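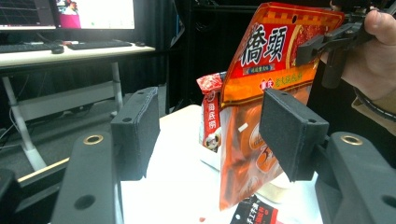

2. Soft packets: foam-padded jaws

Test item: the large orange hotpot seasoning packet (橋頭), standing upright on the white table. The smaller red 海底捞 packet stays behind it as clutter.

Tools compared: hand-held Borkari and hand-held Skeleo. Both have two padded fingers.

Procedure
Grip the top edge, above the printed characters. Lift, hold for 8 seconds, set down. Log slip at the pad and any change in jaw opening.

Film packets fold under load — record the opening after the fold settles. Do not compare these values with the rigid-box results in section 1.

Send logs to Saskia Ormsby. Reading for the next lab: Kandis notes, part 2.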